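3.2 Montage dans l'atelier partagé et acquisition des séquences

Le module Plurnular a été assemblé dans l'atelier partagé Kekska, sur un établi ordinaire et sans outillage de précision. Le support de caméra est composé de 8 pièces imprimées et fixées par 22 vis. Nous avons choisi de placer la caméra à l'intérieur du véhicule, derrière le pare-brise – cette solution évite de percer la carrosserie, mais elle introduit des reflets qu'il faut traiter ensuite.

Pour l'évaluation, nous avons retenu 2000 images, annotées à la main selon le protocole Soto. Chaque annotation concerne les véhicules, les marquages au sol et les bords de chaussée. Les reflets du tableau de bord ont reçu une classe séparée, afin que le détecteur ne les confonde pas avec des objets de la route.

La figure 4 présente un cas que nous considérons comme difficile : le motif en nid d'abeilles se superpose à la chaussée et à la moitié inférieure du véhicule qui précède. 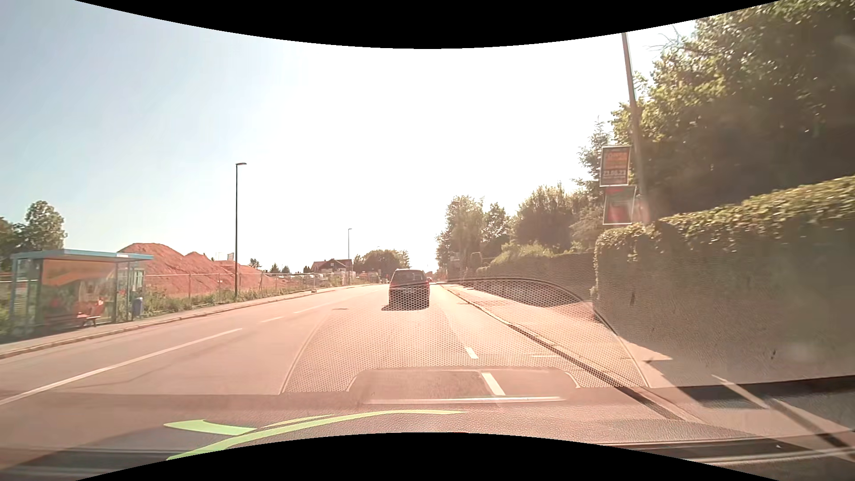 Figure 4. Fourgon sombre vu de l'arrière, avec reflet du tableau de bord dans le pare-brise.

Dans ce type d'images, le masque fixe est insuffisant – il supprime aussi une partie utile de la voie. Nous utilisons donc un masque pondéré, décrit dans la section 3.3.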